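Library > Town Boards > Hospital District > Minutes

Grusinent Hospital District, minutes of the building meeting, Aug 19, 2026

I took the notes again, so blame me for the spelling. We had a quorum and got going right on time, which I'd like on the record!

June minutes were approved with one fix: I had written that the Zoltov wing has 60 beds. It will have 96. The 60 is parking spaces, and I'm sorry to everybody who called the office.

Roof. Prantl sent their revised bid for the clinic roof and it came in $900 higher than the first one (flashing, mostly). There was a fair bit of grumbling, me included, but we voted to accept it. Motion carried, 2 opposed.
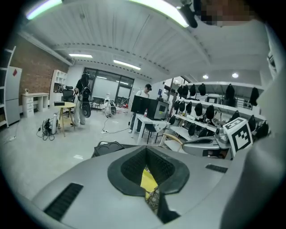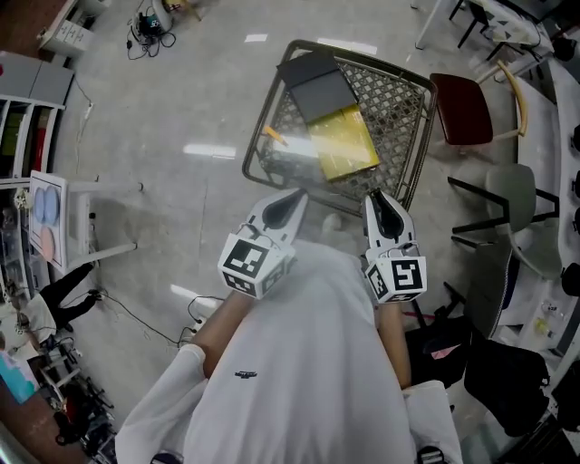

Grippers, both photos. The table is in the second one.

Temporary clinic. We're still seeing patients out of the old school on Trurnier Road, and the waiting area is too small, plain and simple. I suggested moving the billing desk down the hall to make room for more chairs, and people seemed to like that. The front office will measure and let us know. The side ramp is steep too, and a few families have complained, so we asked for a price on a longer one.

Bus stop. The county wants to put it across the road from the new entrance. We want it on our side! I'll write the letter and send it around before it goes out.

Public comment. One lady asked if the new cafeteria will be open to visitors at night. We don't know yet, but I promised I'd ask. A gentleman wanted the old cornerstone saved, and I told him it's already in storage.

Next meeting is same room, same time. Please bring your copy of the parking plan, I'm out of spares.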